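Beveled edge

Print this article | E-mail this article

A beveled edge is an edge of a solid body that has been cut or formed at an angle to the two faces it joins. In joinery, stonework and glazing the word is used for a slope that runs the full thickness of the piece. A slope that removes only the corner is more strictly a chamfer, although the two terms are often mixed in trade catalogs and in everyday speech.

Purpose

A square corner is weak. On brittle materials such as stone, glass and fired clay, a small knock at the corner concentrates force on very little material and a chip results. Removing the corner spreads the load over a wider area. Bevels are also cut to make handling safer, to guide one part into another during assembly, and to help paint stay on the corner, where a wet film tends to pull thin.

Angle and width

The most common angle is 45 degrees. Width is measured across the sloped face and is given on drawings separately from the angle. On countertop slabs a width of 4 or 5 millimeters is usual, while decorative mirror work may reach 20 millimeters or more. A bevel narrower than one millimeter is generally called an arris or an eased edge.
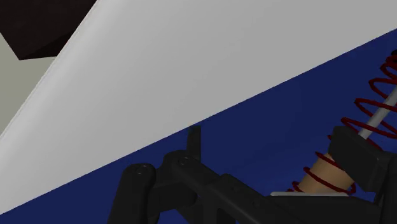 Rendering of edges is a related matter in computer graphics. A modeled box has corners of zero width, which return no highlight and tend to look artificial. Adding a narrow bevel gives the renderer a surface that can face the light, so that a plain light-gray slab with no texture or markings still shows a bright line along its edge. The usual cost is a higher polygon count. Some programs avoid this by bending the surface normals near the corner – the outline stays sharp, but the shading behaves as if it were rounded.

Methods of cutting

Wood is beveled with a plane, a tilted saw blade or a router bit. Stone and glass are ground wet, first with a coarse wheel of 200 grit or lower and then with finer ones before polishing. The Soriano jig, a clamped guide used in small stone shops, holds the wheel at a fixed angle and is described in Kolbrún Bjarnason's handbook of edge work. Metal plate is beveled before welding to make room for filler, and there the angle is set by the joint design.

Related articles

Arris
Chamfer
Fillet (mechanics)
Miter joint
Surface normal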